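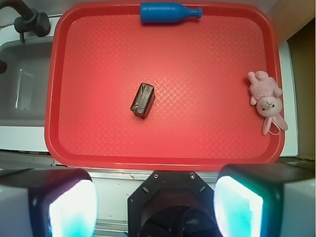 Ramesh Kushwaha asks if the arm at Plalholm is safe to stand next to again. For now, please keep behind the line. In October the gripper did not open after the stop button was pressed — it stayed closed for 20 seconds, with full force.
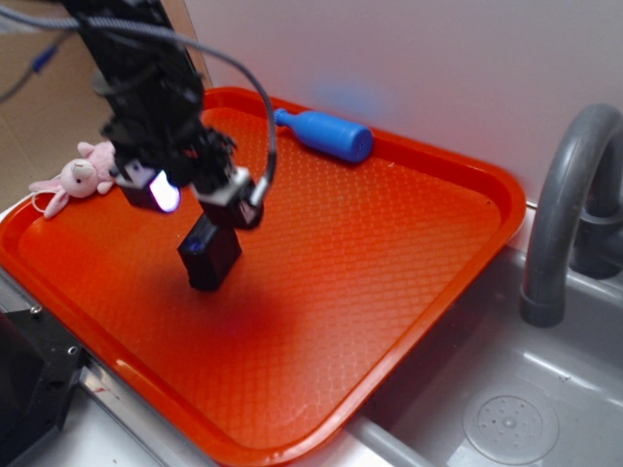 The Condori test cell, with the gripper over the red tray.

Druteck replaced the valve and we ran 40 cycles with soft items. In 2 of them the fault came back, so the new valve is not the full answer. Roxana Grajales now suspects the cable, and she will change it next.
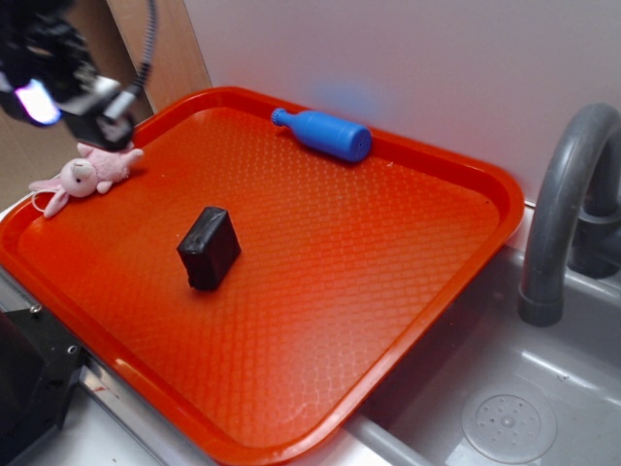
Gripper near the pink plush toy, sink at right.

Until then the speed limit stays at 30 percent.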